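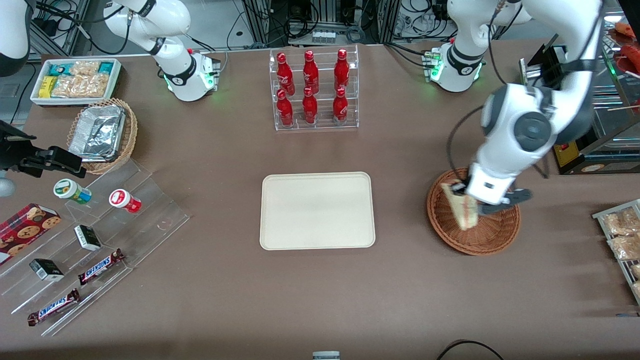

Two white robot arms at a brown table, one holding a triangular sandwich over a round wicker basket.

Vanthorpe Asset Library: Frequently Asked Questions

What is the Vanthorpe library?
Vanthorpe is a set of 3D models, textures and sound effects for people making games. Everything in it can be downloaded from your account page after you sign up.

Is it free?
The starter set is free and has 120 models. The full library needs a paid plan. Free and paid files use the same license.

Can I sell a game that uses these files?
Yes. You do not owe us a share of your sales. You may not resell the files on their own or put them in another asset pack, even if you have changed them.

Do I have to credit you?
No. If you want to, "Contains assets from Vanthorpe" is fine.

Which file formats do you offer?
Models come as FBX and glTF. Textures are PNG. Sounds are WAV, with OGG copies for the Caltholm pack only.

Which engines do the files work with?
Any engine that reads the formats listed in the last answer. We test in Unity, Unreal Engine and Godot. Material settings may need to be redone by hand in other engines.

My model shows up far too large. What do I do?
Set the import scale to 0.01 and import it again. This affects 83 older models in the Clusthorpe pack. They are marked "old scale" in the file list.

What is the Deák pack?
It is our pack of city buildings, made of pieces that snap to a grid. It has its own setup notes, which are in the download folder.

Can my team share one account?
A team plan covers up to 8 people. Each person gets a separate login. Contractors count toward the limit while they are working on your project.

Can I get a refund?
Yes, within 14 days of purchase, if you have not downloaded any paid files. Write to support from the email address on your account.

What happens if I cancel?
You keep the files you have already downloaded and can go on using them in new games. You will not get updates.

When is the next pack coming out?
The next one is planned for September.

Last updated: 2024-03-29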